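Preparing for a Blood Draw at the Grurside Outpatient Laboratory

Patients referred to the Grurside laboratory for routine blood work are asked to read this page before they arrive. The steps apply to adults. Separate instructions are issued for children and for glucose tolerance testing.

Step 1. Check your order. The form from your clinician lists each test by name. If the word "fasting" is printed beside any of them, do not eat for the period stated on the form. Plain water is permitted and encouraged unless the form says otherwise. Coffee, juice, chewing gum and flavored water are not permitted during the fast.

Step 2. Review your medicines. Take prescribed medicines as usual unless your clinician has told you to delay a dose. Bring a written list, including vitamins and supplements. Biotin, sold for hair and nails, can interfere with certain thyroid and hormone tests and must be reported at the desk.

Step 3. Register. Enter through the Vrabec wing and take a number. The desk opens at 7:00 a.m. Have your photo identification and insurance card ready. Patients who have fainted during an earlier draw should say so at registration, and a reclining chair will be assigned.

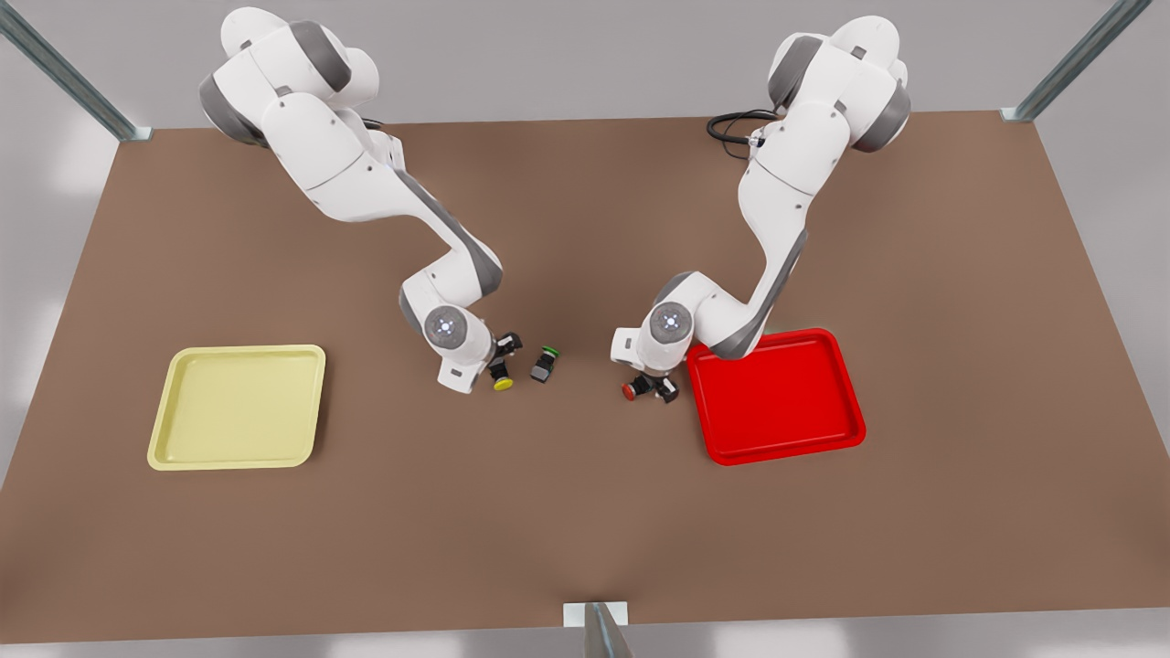
Ludmila Štefanec writes that the page should also mention clothing, as she arrived in January in a tight wool sweater and had to remove it in the hallway. Patients are accordingly advised to wear a sleeve that can be raised above the elbow.

Step 4. During the draw. State your full name and date of birth when asked, and check that both are correct on every tube label before you leave the chair. Tell the staff member about any allergy to latex or adhesive. Keep the arm straight and still until the needle has been removed.

Step 5. Afterward. Press firmly on the gauze for 2 minutes with the arm extended. Patients taking blood thinners should press for longer and remain seated until the site has been checked. Avoid heavy lifting with that arm for the remainder of the day. A small bruise is common. Numbness, spreading swelling or bleeding that does not stop should be reported to a clinician without delay.

Results are posted to the Zatero patient portal once they have been reviewed. For questions about an order, dial extension 969.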